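Does board oil from a subscription box do anything that plain mineral oil doesn't?

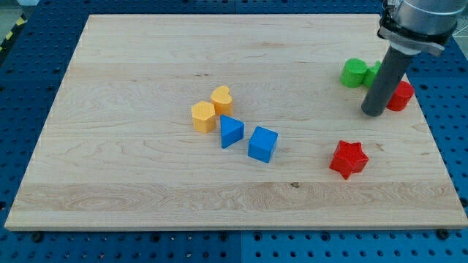

Maple board on the pegboard table, kids' shape blocks on top

Posted in Kitchen & Home Care

I have a maple board made of long planks joined edge to edge, with one small knot in it. I've been rubbing it with drugstore mineral oil whenever it looks dull. My sister-in-law signed me up for Clelletis, which mails you a little bottle of "conditioning serum" every 2 months, and the leaflet claims plain mineral oil "starves the grain." I have never heard of grain eating anything. The renewal is coming up in July and it's 23 dollars a bottle, so I'd like to know if there's something to it before I cancel and have to explain myself at dinner. Also, do I need to worry about the knot?

Ulises Urrego

Gunvor Berge
Cancel it. Wood on a cutting board is dead and doesn't get fed. Oil fills some of the space that water would otherwise get into, so the board swells and shrinks less and the glue joints have an easier life. Food-grade mineral oil does that fine. It never hardens, so you have to keep reapplying it, and I suspect that's the one true fact the leaflet was built on.

Read the ingredients on the bottle. If it says mineral oil and beeswax, you're paying for a scent and a dropper. If it says tung or linseed, that's a different thing: those cure, they last longer, and you need to leave the board alone until they have. If it doesn't list ingredients at all I wouldn't put it near food.

The knot is fine if it's tight. Press it with a fingernail. If nothing moves and you don't see a crack running out of it, forget about it. Do oil the end grain more than the face, it drinks a lot more. Both sides too, or you may get a cup in it.

If the surface feels fuzzy, sand lightly with 80 only if there are real knife gouges, then go finer. Most people start too coarse and spend an evening getting the scratches back out.

flomlow_fan
i use the Flomlow one and my board looks amazing, you get what you pay for. also it smells like oranges

boiko244
Looks amazing compared to what? Anything looks good an hour after you oil it. Do half the board with yours and half with the cheap stuff and check again next Tuesday. I did that with walnut oil once and couldn't tell which end was which. Careful with nut oils if anyone has allergies, by the way.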